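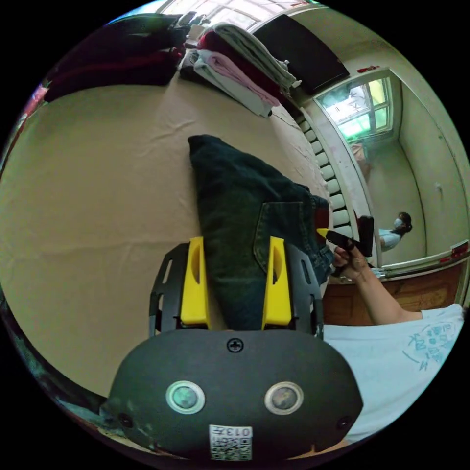

Hand-held gripper, yellow fingers slipping on denim — pads or linkage?

Asked in: Grippers and end tooling
Tags: fingers, calibration, folding

Got a pair of the hand-held units with the bright yellow fingers, one for each hand. Unit 013 has started dropping thick stuff. T-shirts fine, jeans no. Closes on the waistband, lifts a bit, then the cloth slides out the bottom. Other unit does the same jeans no problem.

What I've done so far:
wiped the fingers with a damp cloth
re-ran the open/close calibration, 2 times
checked the screw on top of the housing, tight

The log says full close but there's a gap at the tips, I can see daylight. About 800 cycles since the fingers were changed. Do I need new fingers or is it somthing inside? Don't want to open it if I don't have to.

3 answers

Answer 1 (accepted)
Gap at the tips with the log saying closed = the finger isn't seated in its black frame. Had the same on ours in February after a finger change. It creeps out a little every time you grab something thick and thin cloth doesn't show it.

Power off. Pull the yellow finger straight off the frame, don't twist. Look at the slot, ours was full of lint. Clean it dry, no oil. Push the finger back till it stops, then do the other side even if it looks ok. Calibrate again AFTER, with nothing between the fingers. If you calibrated with one side sitting proud then it has saved the wrong zero, so your two goes probably made it worse.

Test on a folded seam, hold for 30 seconds. If it still slides swap the fingers over with the good unit. Fault moves with the fingers — buy fingers. Fault stays — it's the linkage.

Answer 2
just get new ones. Merklow do a set, Tumel do too but the Tumel ones were stiffer for me and marked light fabric. I change mine every 64 hours of use whatever they look like

Answer 3
Agree with the first one, swap test before spending anything. Also wipe the two lenses while its on the bench, fluff gets on them and ours (Busora build, might be different to yours) started logging odd finger widths. Dry lens cloth only. And dont overtighten that top screw, it goes into plastic on ours.

Comment from asker
Lint. Left side was packed with it. Seated both, recalibrated, gap gone. Jeans hold now, will see how long for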